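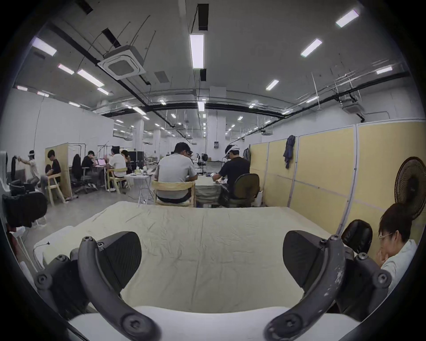

4.2 Contact between the witness service and victims before trial

The Biltumbridge witness service writes to every victim named on a court list, using the address held by the police. In the period covered by the study it sent 1,486 first letters. We drew a sample of 300 from these and followed each case through the service's paper files until the court hearing, or until the case was dropped. Cases involving children were left out at the request of the service, which handles them under a separate procedure.

Files were read by two of the authors (Probert and Samuel) working separately. Where they disagreed on whether a contact had taken place, the entry was passed to Schumacher. Most of these disagreements concerned telephone messages. Some staff wrote down a message left on an answering machine as a contact, while others wrote it down only if the victim rang back. We counted a contact only when there was a note of something the victim had said or written. This rule will have missed some short calls, and the results below should be read with that in mind.

The first letter is a single sheet. It gives the name of the court and a telephone number, and it asks the victim to ring if they would like to see the courtroom before the day. It does not say that the visit is free. Several people we interviewed had assumed there would be a charge, or that the visit was meant only for those giving evidence in serious cases. One woman, whose shop had been broken into twice, kept the letter in a drawer for weeks and then threw it out after the hearing.

A second version of the letter came into use on 2009-01-09. It was drafted by Ieuan Llewellyn, then deputy manager of the service, and differs from the first in three respects: the offer of a visit is in the opening paragraph, the name of a member of staff is given, and the telephone number appears at both the top and the foot of the page. We had hoped to compare the two versions directly. This was not possible, as old stock continued to be sent from the Flitosgate office until June and the files do not record which version went out. We can say only that requests for visits rose over the same months, and that the court also lengthened its opening hours in that time.

Victims who took part in the discussion groups were recruited through the service and through the Clirel advice centre. There were 6 groups in all. Talk was led by Baldursdóttir from a short list of topics, which was set aside when members wanted to speak about something else. This happened often. The delay between the offence and the hearing was raised in every group without prompting, and compensation in all but one.

The groups spoke more warmly of individual staff than of the service. Members remembered first names, and in a few cases the exact words used on the morning of the hearing. They were less sure which body the person had worked for. "The lady from the court" was used at different times for a volunteer, a police officer and a clerk. Those who had dealt with more than one organisation said they had been asked to give the same account several times over, and one man said he had started to leave parts out.

Not everyone wanted more contact. A number of interviewees said the letter had arrived at a point when they had stopped thinking about the offence, and that they would have preferred to hear nothing until a date was fixed. Stanciu's earlier work on burglary victims reports the same view, mostly among people who had not been at home at the time. In our sample it was also held by some victims of assault.

Staff were aware of this. Two of those interviewed told us they left a longer gap before telephoning if the police form described the victim as reluctant, although there is no written guidance to that effect and the form has no box for it. The note is usually made by hand in the margin. Where it was missing, staff relied on the tone of the first call.

4.3 Attendance on the day

Attendance was taken from the sign-in book kept at the witness entrance. The book is not complete. Victims who came in by the main door with a police officer were not always asked to sign, and pages for part of June are missing.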